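Drucken | Als E-Mail senden

# Gellow – Wortliste Haushalt & Werkstatt (README)

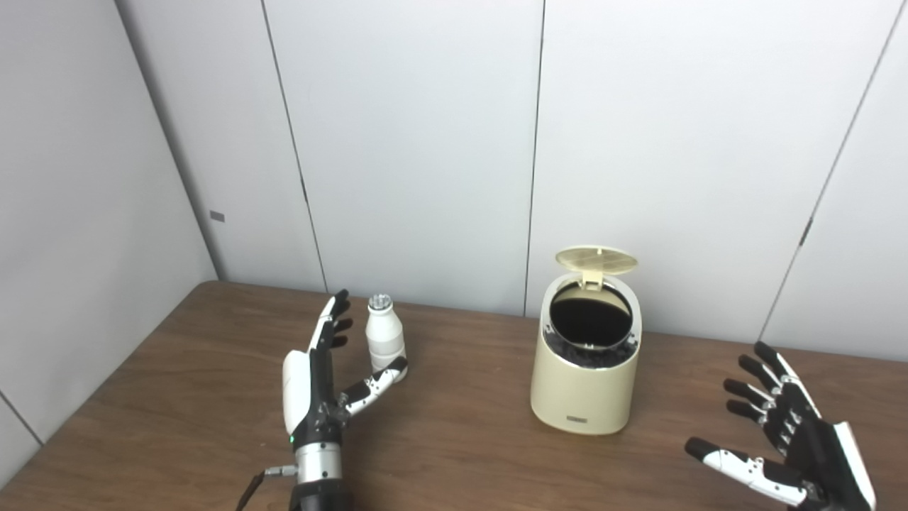
Stand März. Gellow ist eine Liste mit Wörtern für Hausrat, Möbel und kleines Werkzeug, gesammelt aus alten Inventaren, Nachlasslisten und Auktionszetteln. Angefangen als Nebenprodukt von Rewi (der Abschreibhilfe), inzwischen eigenes Verzeichnis, weil die Rewi-Dateien zu unübersichtlich wurden.

## Was drin ist

- gellow_haupt.csv – die eigentliche Liste
- gellow_varianten.csv – Schreibvarianten, jeweils mit Verweis auf die Hauptform
- quellen.txt – Kürzel und Fundstellen
- offen.txt – ungeklärtes, Lesung unsicher, bitte reinschauen

259 Hauptformen aus der Sammlung Romberg. Dazu 157 Varianten, meistens c/k, th/t und das übliche Durcheinander bei ie und y. Die englischen Zettel aus Gindelcombe sind noch nicht eingearbeitet, liegen als Rohtext daneben.

## Spalten

id, form, normal, genus, bedeutung, quelle, sicherheit, notiz

"form" ist zeichengetreu, also auch mit Fehlern der Vorlage. Nichts korrigieren! Korrektur gehört in "normal". Bei "sicherheit" gibt es 3 Stufen: a = klar lesbar, b = ein Buchstabe fraglich, c = geraten. Alles mit c bitte nicht zitieren, ohne selbst in die Vorlage zu schauen.

Genus fehlt oft. In Listen steht nun mal selten ein Artikel. Leeres Feld heisst unbekannt, nicht Neutrum.

## Format

UTF-8, Trenner ist Semikolon, Dezimalkomma kommt nicht vor. Zeilenende Unix. Excel macht aus manchen ids ein Datum – Spalte beim Import auf Text stellen. Langes s ist als s wiedergegeben, Überstriche sind aufgelöst und in der Notiz vermerkt. Abkürzungen mit Punkt bleiben stehen ("Kpf." für Kupfer, "dto." usw.).

## Bekannte Probleme

- "Schaff" und "Schaft" sind in Romberg kaum zu trennen, die Hand macht f und ft fast gleich. Derzeit alles unter Schaff, Sicherheit b.
- Masse und Gewichte stehen noch in der Bedeutungsspalte, sollen raus.
- 10 Einträge haben noch gar keine Quelle. Kommen aus einer alten Rewi-Tabelle, Kürzel beim Umzug verloren gegangen. Wer die findet: bitte melden.
- Doppelte ids in den Varianten, wird mit der nächsten Version behoben
- Umlaute in quellen.txt teils kaputt, vor dem Weiterverarbeiten prüfen.

## Wofür brauchbar

Nachschlagen beim Transkribieren, Register bauen, Suchbegriffe für Findbücher. Für Häufigkeiten taugt die Liste nicht – jede Form steht nur einmal drin, egal wie oft sie vorkam. Auch kein Dialektwörterbuch. Die Schreiber kamen von überall her, aus der Schreibung auf die Gegend zu schliessen ist gewagt.

## Mitmachen

Neue Einträge erst in offen.txt, mit Fundstelle und Blattnummer. Ohne Blatnummer wird nichts übernommen. Pro Zeile ein Wort, keine Sammelmeldungen. Bei Streit über eine Lesung beide Varianten rein, Sicherheit c.

## Lizenz

CC BY 4.0, gilt für die Liste. Scans der Vorlagen sind nicht enthalten und werden auch nicht verschickt, bitte nicht danach fragen.

## Noch zu tun

- Gindelcombe einlesen
- Masse in eigene Spalte
- Verweise bei Zusammensetzungen (Tischlade, Ladentisch etc)
- Changelog nachtragen, fehlt seit der vorletzten Version komplett

3 Kommentare | 10 mal geteilt

Kontakt | Impressum | © Projekt Gellow | Nach oben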